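Treatment Room Checklist: Facial Masks, Scrubs and Hair Packs

Killura Skin and Hair Studio
Used before opening and again at the 3:00 p.m. changeover. Mark each line OK, Fix or N/A. Comments from the December walk-through are included under the items they belong to.

1. Product storage

Dry powders in lidded jars, label facing out: OK
Open date written on every jar: Fix
Comment: Two jars of the Clorneo oat mask had no open date. Both were thrown out. Write the date on the jar and not on the lid, as lids get swapped at the sink.

Creams and oils kept away from the towel warmer: OK
Expired stock removed from shelf: OK
Comment: One Urquijo scalp oil expires at the end of next month. Moved to the front.

2. Mixing area

Bowls and brushes washed, disinfected and air dried: OK
Disinfectant mixed fresh today: OK
Measuring spoons stored outside the jars: Fix
Comment: A spoon was left in the sugar scrub. The rest of the jar was discarded. Scoops go in the clean drawer after each use.

Leftover mixed product thrown away after each client: OK
Comment: Nothing that has been mixed with water is kept, even with a cover on it.

Work surface wiped before and after mixing: OK 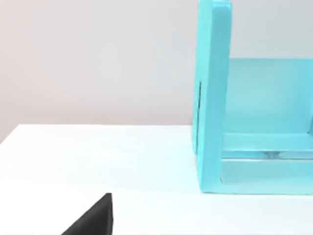 3. Water and towels

Hot tap at the rinse basin tested with thermometer: OK
Comment: Read 34 at the basin in Room 2 (Celsius setting). Fine for rinsing. Check again after the new mixer valve goes in.

Towel warmer clean inside, drip tray emptied: Fix
Comment: Tray was full. Add to closing duties.

Clean towels in closed cabinet: OK
Used towels in lidded bin: OK
At least 8 clean face towels per room at opening: OK

4. Client safety

Intake form filled in and signed: OK
Allergy line completed, no blanks: Fix
Comment: Several forms had the allergy line left empty. If there are no allergies the client writes "none". Staff should not fill this in for them.

Patch test offered for first-time clients: OK
Patch test result noted on card: OK
Retinoid or recent peel asked about before any scrub: OK
Eyewash bottle sealed and in date: OK

5. Steamer and lamp

Cord and plug free of damage: OK
Distilled water only: OK
Steamer arm holds its position: Fix
Comment: The arm on the Wiker steamer in Room 1 sinks slowly. Do not use over a client until the joint is tightened. Tag is on the unit.

Magnifying lamp lens clean, cover closed when not in use: OK
Hour counter read and logged: OK
Comment: Lamp counter shows 2,970. Bulb is due at 3,000, so order one now.

6. Floor and exits

Floor dry around basins: OK
Mat edges flat: OK
Hallway clear to back door: OK

Items marked Fix are to be checked again at the next changeover. Leave the old sheet in the folder until every comment on it has been initialed.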